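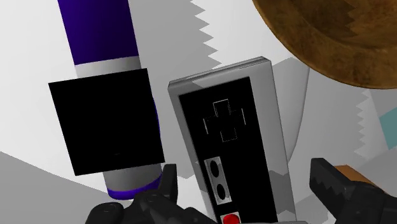
Computer rendering of a retro-style game controller with a cross-shaped directional pad

Directional pad

A directional pad, usually shortened to D-pad, is a flat, thumb-operated control used to enter direction on a game controller, remote control, calculator or other handheld device. In its most common form it is a single plus-shaped piece that rocks over a central pivot and closes one of four switches set beneath its arms. Pressing between two arms closes two neighboring switches at once and is read as a diagonal. The control is digital: each switch is either open or closed, and the device receives no information about how hard the pad is pressed.

Terminology

The terms cross pad, control pad and direction pad are used for the same part. Some writers keep "cross pad" for the plus-shaped type and use "directional pad" for the whole group, including round and segmented types. Four separate buttons laid out in a diamond do the same job electrically, but are often called direction buttons, as there is no shared moving piece. A hat switch, found on flight sticks, gives similar output from a small raised cap and is normally treated as a separate type of control.

Construction

A typical pad has four main parts: the molded cap, the pivot, a rubber membrane and a printed circuit board. The cap is the visible piece. A short post or dome on its underside rests against the board or against a plate above it, and this contact forms the pivot. The pivot lets the cap tilt toward any arm but keeps the whole cap from sinking straight down. Without it, a firm press near the center could close opposite switches together.

The membrane lies between the cap and the board. It is molded from silicone rubber with a raised dome under each arm, and each dome carries a conductive carbon pill on its inner surface. When an arm is pressed the dome collapses, the pill touches a pair of interleaved traces on the board, and the circuit closes. When the arm is released the dome springs back and lifts the cap. The stiffness of the dome wall sets the operating force, and its height sets most of the travel.

Other designs replace the membrane with metal snap domes or small tactile switches. These have shorter travel and give a sharper click. They are common in portable devices, where depth inside the case is limited.

The cap is held in place sideways by the opening in the face plate. A wider gap allows the cap to move freely but lets it rotate slightly, while a narrow gap holds it straight but can cause rubbing as the plastic wears. Flanges on the lower edge of the cap stop it from falling out through the opening.

Types

Cross type. The four arms form one rigid piece. The thumb can find each direction by touch, and rolling from one arm to the next requires little movement.

Disk type. The cap is round, sometimes with a shallow cross molded into the top. Diagonals are easier to reach, but accidental diagonals are also more common. Disk pads are often preferred in games that call for circular motions.

Segmented type. Four separate keys show through the face plate, usually joined below the surface by a common carrier. The behavior is close to that of the cross type, though the center of the pad is covered by the case.

Floating type. The cap moves on a wide pivot and can slide a short distance as well as tilt. Travel is longer and the return to center is softer.

Electrical reading

In the simplest wiring, each switch has its own line to the controller chip. A pull-up resistor holds the line at a high level, and closing the switch connects it to ground. With all four lines read together, the chip has 16 possible combinations, of which nine are valid on a pad with a working pivot: four main directions, four diagonals and neutral.

Older wired controllers often load the switch states into a shift register and send them to the console one bit at a time over a single data line. The same register carries the state of the remaining buttons. Wireless controllers use a microcontroller that scans the switches and places the result in a data packet.

Contact bounce must be filtered out in some designs. Carbon contacts tend to change resistance gradually as pressure builds, while metal domes may open and close several times within a few milliseconds. A simple filter accepts a new state only after it has been stable for a set number of scans.

Handling of opposite directions

Software written for a pad with a rigid pivot may assume that left and right are never closed together. If the pivot is worn or removed, or if separate buttons are used, this assumption fails. Depending on the program, the result may be no movement, movement in one preferred direction, or an error in the calculation of speed. Input firmware commonly applies one of three rules: both signals are dropped, the first one pressed is kept, or the last one pressed is kept.

Wear and service

The usual faults are torn membrane domes, worn carbon pills, dirt on the board traces and a flattened pivot. A direction that responds only to heavy pressure generally points to a dirty or worn contact. Unwanted diagonals are more often mechanical and may come from a short pivot or a membrane that is not fully seated on its locating pins.

Traces and pills can be cleaned with isopropyl alcohol of at least 70 percent strength and a lint-free swab. Abrasives remove the carbon layer and are not suitable. The parts should be left to dry for 30 minutes before the case is closed. Replacement membranes differ in dome height, and one that is too tall will leave the pad feeling stiff even when the contacts are sound.

See also

Analog stick
Game controller
Hat switch
Joystick
Membrane switch

This page was last edited on Nov 4, 2020.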